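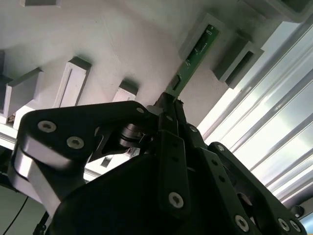 Zuzana Mikuš
Contributing editor, Interiors

April 19, 2020

I have been staring at the same living room wall for a month now, and I've come to the conclusion that it's the wrong white. Not badly wrong. It's the sort of white that looked crisp and clever on a card the size of a biscuit, and then went a bit blue the minute it met the afternoon. I painted it four years ago in a hurry, the weekend before my parents came to stay, and I've been putting lamps in front of it ever since.

So this is the year of the wall. And since I've got nowhere to be, I'm doing it properly, which for me means thinking about curtains first.

I know, I know. Everybody starts with the paint. But fabric comes in whatever colours the mill felt like that season, and paint can be mixed to match nearly anything, so it makes sense to fall in love with the cloth and let the wall follow along behind. My aunt did all her rooms that way in Lurkau, where I spent my school holidays, and I still think hers was the loveliest house I've ever slept in. The front room had heavy mustard curtains, a bit faded down the leading edge, and walls the colour of weak tea. It sounds horrible! It was like sitting inside a loaf of bread.

I ordered samples from Erkard and from Danko, who are both still posting them out, and the envelopes turned up within a day of each other. Danko's linens are the ones I keep picking up. There's a grey-green called Drimport that looks like nothing much flat on the table, but hang it at the window and it goes soft and silvery in the morning, then quite moody by dinner. Erkard's are more cheerful, lots of coral and a very jolly stripe, and I'd have them in a kitchen tomorrow. I just don't think I could read a book next to them.

A word on samples, while we're here. Please don't look at them lying down. Curtains hang, so pin the thing up, as high as you can reach, and give it a couple of pleats with your fingers. A gathered fabric always reads darker than a flat one and I've been caught out by this more than once (the plum dining room, which we don't discuss). Leave it there for a few days. Look at it with the lamps on, and look at it when it's raining. If you've got the budget, buy a metre of your favourite and use it as a tablecloth afterwards.

Then there's the matter of length. I used to be a great believer in curtains that puddle on the floor, all that extravagance, until I got a dog. Now I like them just kissing the boards. Sill-length is having a little comeback in the smaller flats I've visited, and with a deep window seat it can be charming, but under a normal window it always looks to me like trousers that shrank in the wash.

Lining is where I'd spend the money. My windows want two drops, each 200 centimetres long, and the quote for making them up came to 900 dollars with interlining and a good bit less without. I gulped. Then I went and felt the lined ones in my bedroom, which have hung there since before the dog, and they still fall beautifully and keep the draught off my feet. So interlining it is, and the new rug can wait.

As for the wall itself, I've narrowed it down to a chalky off-white with a drop of green in it and a proper putty. I've painted both onto big sheets of lining paper and stuck them up with tape — much better than dabbing squares straight on the plaster, as you can shift them from the bright end of the room to the gloomy end and they don't leave a ridge. The putty is winning by the bookcase. The off-white is winning everywhere else, and my husband has asked, quite politely, whether the sheets are staying up until May.

They probably are. I've still got to work out the skirting boards, and whether the ceiling should go the same colour as the walls, which I've seen done twice now and can't stop thinking about. If you've tried it in a low room, write and tell me. Mine's not tall, and I'm worried about feeling like I'm living in a shoebox, though a very nicely coloured one.

Contact us | © 2020 All rights reserved | Back to top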